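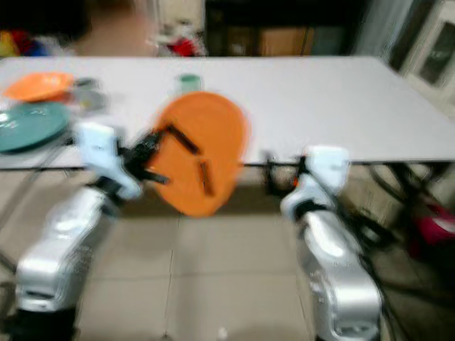 The first thing she wanted me to know is that she doesn't own matching plates and has no plans to. "People walk in and apologize for me," she said, laughing. "They say oh, you're still unpacking. I finished unpacking ages ago!"

I'd come over to Clometside on a Wednesday to talk about setting tables, which she has been teaching in one form or another since she left the restaurant business. Her class is called The Small Table and it runs for 80 minutes, and she asked me not to use her name because her old boss still reads this column and she planned to say some things about him. (She did. I've left most of them out.)

We started with color. She's a big believer in orange plates, and I told her I'd always thought of orange as a picnic color, something you pack with the potato salad.

"That's snobbery," she said. "Put rice on an orange plate. Put a fried egg on it! Then put the same egg on a white plate and tell me which one you want for breakfast."

I did this at home the next morning, by the way, and I'm annoyed to report that she has a point.

Teal-green is her other favorite, and she likes the two colors mixed on one table with no pattern to it. At the restaurant, a place called Trarik that closed a few years back, everything was white and everything was 5 inches from something else. "He had a ruler," she said. "A real ruler, in his apron. I set tables with that man breathing over me for years and I never once saw a customer look at the spacing."

So what does she teach, if she doesn't teach spacing? Mostly she teaches the order you do things in. Plates go down first, all of them, before you even open the drawer. Then bowls, then cups, then whatever you eat with. She's strict about it, which surprised me, given the ruler story.

"If you start with the little stuff you'll be moving it all night," she told me. "You put down a fork, then the plate wants to be where the fork is, so you pick up the fork. Now you've got a plate in one hand and a fork in the other and the phone rings."

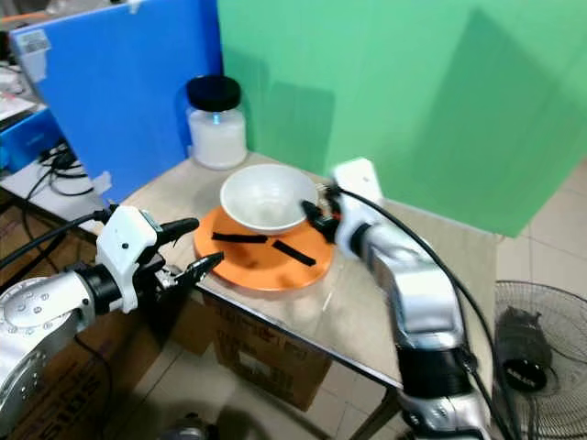
She likes a bowl sitting right on a plate, and she doesn't center it. Push it toward the back and you get a ledge in front, somewhere to park a spoon or a piece of bread. White is fine for bowls, she allows, as long as there's some color underneath. I asked about soup, and she said soup was the whole reason. "Where else are you going to put your bread? On your knee?"

We got a bit sidetracked by jars. She's fond of a plain glass jar with a screw-top lid, left out on the table where people can reach it. Sugar, salt, whatever gets used. I asked if that didn't look a little, well, kitchen-y, and she gave me a look.

"You're eating. It's allowed to look like food lives there."

Her own first table came from a secondhand store called Plirkau, and she says it was so small that two dinner plates and a jar filled it up. That's where the whole class comes from, really. She had people over anyway, and she learned to clear as she went, bowls off before the second course came out, the jar shifted to the windowsill if somebody brought a pie. She still thinks most folks own too much table. Mine seats eight and has had a sewing machine on it since January, so I kept quiet.

The thing she's crankiest about is stacking. She hates to see plates carried in a pile with the bowls on top, wobbling along, and she'd much prefer you make more trips. "It's a few steps! Where are you rushing to?" Her students get one plate at a time for the first half of the class, and apparently some of them find it maddening. One man asked for his money back. She gave it to him and he came again the next month.

I asked what she'd tell somebody who only has ten minutes before company shows up. She said wipe the table, get the plates down and stop fussing. Cups can come out when people are thirsty. Then she asked what I was having for dinner, and I said leftovers, and she wanted to know what color plate.

The Small Table meets in the evenings at Clometside, and you can sign up at the front desk. Bring one plate from home, any color.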